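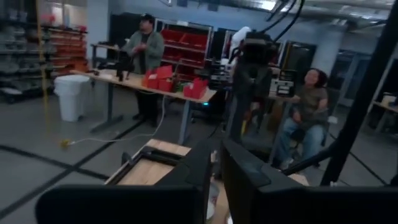

How many demonstrations does one task need before the model is worth training?

For the Wirkon bin tasks the working figure is 120 accepted demonstrations per task variant. Below that the policy tends to copy the average path and miss the grasp. Above 240 we saw little change unless the extra demonstrations came from new start positions.

Gallery: gathering examples at the Tarton bench

The page covers the September collection block for Wirkon, our learning system for picking and placing small parts. Text by Luminița Pascu, with notes on labelling by Anoma Thambiah. The picture at the top of the page is a wrist view, the same viewpoint the model is given. The gripper fingers fill the lower part of it, and they do so in every wrist view we record. We leave them in. The model uses the finger position to judge how far it is from the part, and masking them out in an earlier round made the grasp less accurate.

The room is also left as it is. People, shelving, red bins and cables all sit in the background of the wrist view, and the model has to learn that none of them matter to the task. A plain backdrop gives cleaner data and a weaker policy. Collection goes on through normal working hours, so the background changes from one session to the next.

What counts as one example

An example starts when the operator presses the record pedal and ends when the part is released and the arm is back at its rest pose. It holds the wrist video, the joint positions, the gripper opening and a one-line task instruction. All four streams share one clock. If the clocks drift by more than two video frames the example is dropped by the import script and does not reach the labellers.

Operators move the arm by hand controller. They are asked to work at a steady pace and to avoid stopping in mid-air, as long pauses teach the policy to pause. A missed grasp may be retried once inside the same example. A second miss ends it. Recovered grasps are kept and tagged, and they make up a useful share of the set.

Figures for the block

Examples recorded: 341
Accepted after review: 240
Accepted with a recovered grasp: 69
Task variants: 2
Accepted per variant: 120

Most rejected examples failed on one of two points. Either the part was already touching the gripper when recording began, or the operator released it before the arm had come to rest over the target. Both faults are easy to spot in playback, and both were less common in the later sessions.

Labelling notes (A. Thambiah)

Instructions are written after the fact from the video, in everyday words. "Put the small part in the bin" is acceptable. Coordinates and part numbers are not. Each example gets two instructions from two different labellers, and both are kept even when they disagree on wording. Where they disagree on what was done, the example goes back to review.

Colour names are limited to a fixed list of common words. Left and right are always given from the arm's side of the bench. This was not fixed at the start of the block, so the first Tuesday session was labelled again in full.

Storage and access

Raw recordings are held on the Selvanayagam server in one folder per session. Accepted examples are copied to the Balus share in training format, with the tags in a separate text file. Rejected examples stay in the raw folders with the reason noted. Please don't rename session folders, as the import script reads the operator code and the variant from the folder name.

Requests for the accepted set go to Luminița. Corrections to instructions go to Anoma, with the session folder and the example number.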